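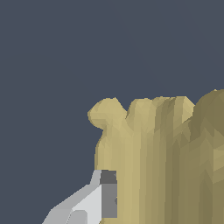 Section 4. Setting Up the Wrist View and Your First Simulated Grasp

The Drandura simulator comes with every Rirnero gripper kit and lets you work out a grasp on screen before you run it on the arm. Most of the setup time goes into the wrist view, the close-up window you will use to judge contact. In that window the background is a plain dark slate gray and the object is drawn in flat facets, so the outline is easy to follow. Look for the spot where the gray pad on the finger meets the left side of the tan object. There is no strip of background between the two, and that is what you want to find when you check side contact in step 4.4. The rest of the object can run off the right and bottom of the window without causing any trouble.

This section covers loading an object, placing the wrist view, setting the pads, checking contact, and saving the result. Plan on one sitting. You do not need the arm powered on until Section 6.

Before you start

You will need:

The Drandura software, installed as described in Section 2
The license card from the kit box
A mouse with a scroll wheel (a trackpad works, but orbiting the view is slow)
The object library, which installs separately from the main program

If you skipped the object library during installation, run the installer again and choose Add Components. The library holds 61 objects. Your own mesh files can be added later; see Section 9.

CAUTION: Leave the arm's main switch off while you work through this section. Drandura can send a pose to a connected arm if Live Link is on. Live Link is off by default, but a shared computer may have been left with it on.

4.1 Load an object

1. Start Drandura and choose New Grasp.

2. In the Object panel, open the Soft and Irregular folder. Pick any object with an uneven outline. Smooth boxes and cylinders are simple to grip and will not teach you much about the contact check.

3. Click Place. The object drops onto the work plane and settles. Wait for the Settling label at the bottom of the window to go away before you touch anything.

4. Open Object > Details and read the face count. Objects under 3,814 faces run at full speed on the computers listed in Section 1. Heavier meshes will load, but the fingers may lag behind the slider.

5. If the object lands in an awkward position, press R to drop it again. Each drop uses a slightly different starting angle unless Fixed Start is checked.

Note: "Soft" in the folder name refers to what the mesh is modeled after. Every object in the standard library is treated as rigid. It will not dent or squeeze when the fingers close, whatever its surface looks like. For bending and squashing you need the Zarei add-on, sold separately.

4.2 Place the wrist view

The wrist view follows the gripper. It has its own position and angle, which you set once and save with the grasp.

1. Choose View > Wrist.

2. Drag the view until at least one finger pad and the part of the object next to it are both in the window. You do not need the whole finger. The pad is the part that counts.

3. Scroll to zoom. Stop when the pad is large enough that you can see both of its long sides.

4. Set Background to Plain. The grid background helps when you are lining up the arm, but its lines can be mistaken for a gap between pad and object.

5. Leave Smooth Shading off. With it on, the object looks rounder and nicer, but the contact check still uses the flat faces. You can end up with a pad that seems to sink into the surface or float just off it.

6. Click Lock View.

Note: If the window shows nothing but background, the view is probably pointing away from the work plane. Press Home to bring it back to the factory position and start again from step 2.

Note: If the object fills the window and you have lost the finger, zoom out first and then drag. Dragging while zoomed in tends to make matters worse.

4.3 Set the pads

1. Open the Gripper panel and choose the pad type that matches your kit. The standard kit uses the straight pad. The long pad comes with the Zollberg parts tray.

2. Set Pad Height to 0 to begin with. This lines the pad up with the factory mark on the finger.

3. Set Grip Force to 59. The number is a slider position from 0 to 100 and has no unit. It is a good middle setting for irregular shapes.

4. Set Closing Speed to Slow.

5. Check the pad direction. The flat gripping side must face the object. If the pad has been put on backward, click Flip Pad.

CAUTION: Pad settings are stored with the grasp, and the software cannot tell which pads are fitted to your real gripper. Compare the two by eye before you send a grasp to the arm. A mismatch can drive the fingers together harder than you meant to.

4.4 Close the fingers and check contact

1. In the Gripper panel, drag the Open/Close slider slowly to the left. The fingers move as you drag.

2. Watch the pad in the wrist view. Stop when the last of the background between the pad and the object is gone.

3. Read the Contact line under the slider. It shows one of three words:

None - the pad is not touching anything.
Edge - only one corner or one side of the pad is touching.
Face - the gripping side is against the object.

4. If the line says Edge, open the fingers a little, raise or lower the gripper with the Z arrows, and close again. On a bumpy object a small change in height is often enough.

5. Orbit the view to look at the second finger. Repeat steps 2 to 4 for that side. The Contact line switches to whichever finger is nearer the center of the window.

6. When both fingers read Face, click Hold.

Note: A pad can look as if it is touching when it is really in front of the object or behind it. The wrist view is flat, and two things at different depths can line up. Always read the Contact line along with the window, and orbit at least once before you click Hold.

Note: Strong shading between facets is normal. Dark creases and light patches show how each face catches the light. They do not mark damage in the mesh, and they have no effect on grip.

4.5 Run the lift test

1. Choose Test > Lift.

2. Leave the lift height at the default and click Run. The gripper rises, waits, and comes back down.

3. Read the score in the Results panel. Anything at or above 63 counts as a pass and can be saved to the Ready list. Lower scores can be saved only as drafts.

4. If the object slips, try these changes in order, running the test again after each one:

Move the gripper down so the pads sit lower on the object.
Turn the wrist 10 degrees either way.
Raise Grip Force by 5.

5. If it still slips, go back to 4.1 and press R for a new starting position.

Do not go straight to a high Grip Force. It may pass on screen and then mark or crush the real item, and rigid objects in the simulator give you no warning of that.

4.6 Save the grasp

1. Choose File > Save Grasp.

2. Type a name. Use letters, numbers and hyphens only. The arm's own display cannot show other characters.

3. Check Include Wrist View so the next person opens the file with the same close-up.

4. Click Save. The file goes into the Grasps folder unless you choose another place.

Problems you may run into

The fingers do not move when I drag the slider.
Hold is still on from an earlier check. Click Release.

The Contact line flickers between None and Face.
The pad is resting on the border between two facets. Close the fingers one more notch with the left arrow key.

The object jumps away when the fingers close.
Closing Speed is set too high, or one finger is arriving well before the other. Set the speed to Slow and click Center Gripper.

The outline of the object looks stair-stepped.
The window is using draft drawing. This does not affect the contact check. For a cleaner picture choose View > Quality > Fine, though it will slow older computers.

I saved the grasp but it is missing from the arm.
Drafts are not copied to the arm. Open the file, run the lift test again, and save it to the Ready list.

Changes to this section

The April revision added the second note in 4.4 and the Flip Pad step, both at the request of Chaimae Abdelaziz in customer training. Ifor Lloyd rewrote the slip steps in 4.5. Send corrections to Hoi-yan Yu through the feedback form in the Help menu, and give the section number with your message.

Continue to Section 5, Building a Sequence of Grasps.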